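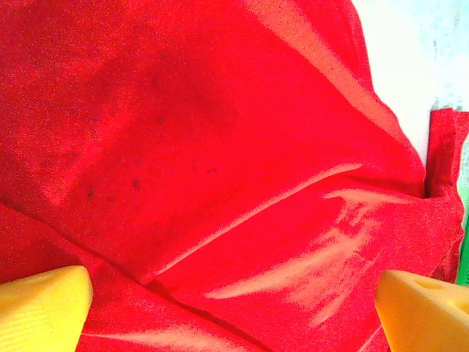
1. Purpose of the report

This report sets out what the cloth handling cell costs to run and what should be bought for it in the next budget period. It was written for the second-year equipment planning unit at Grukidstead and covers the Mekerach cell only. The Hemetti conveyor line has its own report and its own money.

The budget line is $3000. Of this, $2000 can be spent on parts that wear or break, and the rest is held for additions to the cell. Prices are in Canadian dollars before tax. Freight from the supplier, Derkach, is charged per order, so small orders were avoided where possible.

2. Present equipment

The cell has two arms on a shared aluminum front rail, each on its own black base plate, with a small circuit board in front of each plate. The work surface is a beige tabletop closed in by three panels. The task is to pick up a cloth and place it in a green perforated basket. Cloths are kept in two colours, red and blue, so that the cameras can tell one from the other and from the table.

Items were sorted by how long the cell would be down without them:

Class A – no work possible. Arm motors, control boards, power supply.
Class B – one arm lost. Gripper fingers, wrist camera, camera cable.
Class C – work goes on. Cloths, baskets, wall covering, cable clips.

Class A items are covered by the service agreement and are left out of the totals. The rest of this report deals with B and C.

3. Gripper fingers

The fingers are yellow, with open pockets along the body that leave thin ribs between them. A harder finger was looked at early on and dropped from the list. It would have meant a new mounting part as well, and the grip settings would have had to be done over for both arms.

Fingers can be bought in pairs or made in the department workshop. The workshop price is lower, but the queue is long in September, when the first-year projects start. A bought pair arrives faster and comes with the mounting hardware. The plan is to buy enough pairs to cover the start of term and make the remainder in the workshop afterwards.

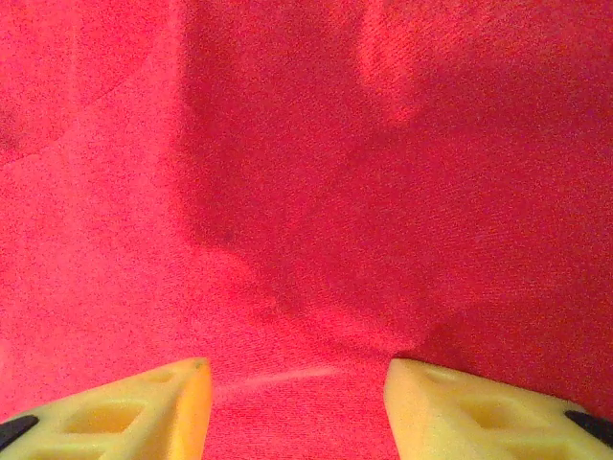

4. Cloths and baskets

Cloth was the hardest item to price. Fabrics sold under the same colour name differ in weight and pile between batches, and a change of fabric partway through a term makes earlier and later results hard to compare. The whole supply should therefore be bought in one order, from one batch, and labelled on arrival.

A red cloth also loses fibre with use and washing. The store sheet should have a column for the number of washes. At present it has a column for date of purchase only, and for some of the older cloths that is blank.

The order proposed is 80 cloths, divided evenly between the two colours. This is more than one term will use. The price break at Derkach falls below that number, and cloth takes up very little room in the store.

Baskets should be replaced like for like. The perforated sides and the thick rim both affect how the arm approaches, so a different basket would be a change to the task and would need to go through the change form. Three spares are enough.

5. Cables

The mauve-purple cables run along the outside of both arms with slack left at the wrist and elbow. Too little slack limits the reach and too much can catch on the other arm. Cable is cheap – the cost is in the labour of routing it again, which takes most of a lab session per arm. One full spare set per arm is proposed, cut to length and labelled left or right, along with a bag of clips.

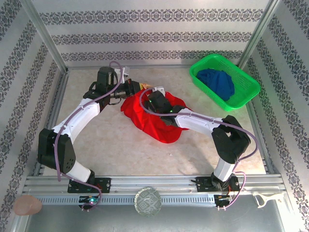 6. Space and layout

Both arms reach the centre of the table, and the basket stands in the far right corner. A second basket in the far left corner was considered so that the colours could be sorted. The table has room for it. The cost is small (one basket, one marker plate), but both arms would need new stop positions, and these have to be checked by the lab supervisor, Rostyslav Lysenko, before the cell can be used again.

This item was put in the additions part of the budget with low priority.

7. Proposed spending

Wear parts come first. Bought fingers take 33 per cent of the $2000, which is the largest single share. Cloths are next, followed by cable sets and the baskets. A spare wrist camera was priced and can be met from the additions money. It is a class B item with the longest delivery time on the list, and should be ordered before anything else.
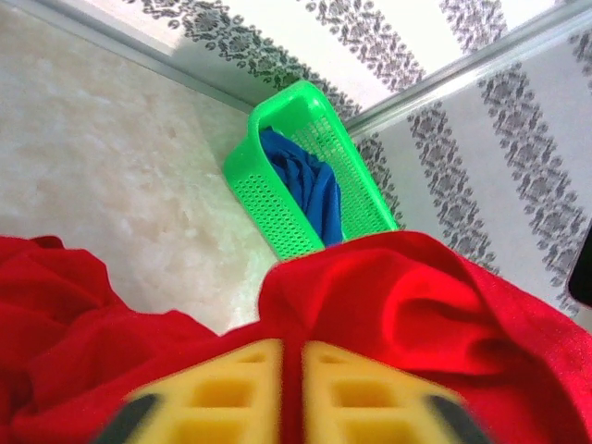

Two points were left open. The first is whether cloths should be charged to this cell or to general lab supplies, as the Hemetti line has asked to use some of them. The second is the price of workshop time, which is under review. If it goes up, making the later finger pairs in-house may no longer save money, and section 3 would have to be worked out again using the supplier price for the full number.

Quotes were checked on Jun 15, 2023 and hold until the end of September. The order form, the store sheet and the Derkach quote are attached as Appendices A to C.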